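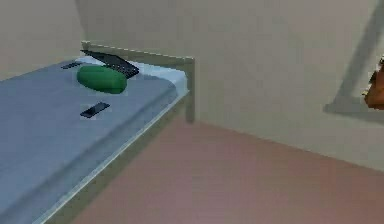

**Night desk person, Javik House hostel, Pladcombe**

We need someone to sit up from 10 pm to 6 am, four nights a week, from April. You'll check in late arrivals, find their lost keys and explain, in a calm and neighbourly tone, why the kitchen closes at midnight.

Pay is $90 a night plus breakfast, which Ada Galli cooks and has strong views about. Experience is welcome. So is a good book.

Bar trivia champions may apply but will be asked to keep it down.

Write to Dušan Gajdoš, PO Box 2232, Pladcombe. He doesn't do email.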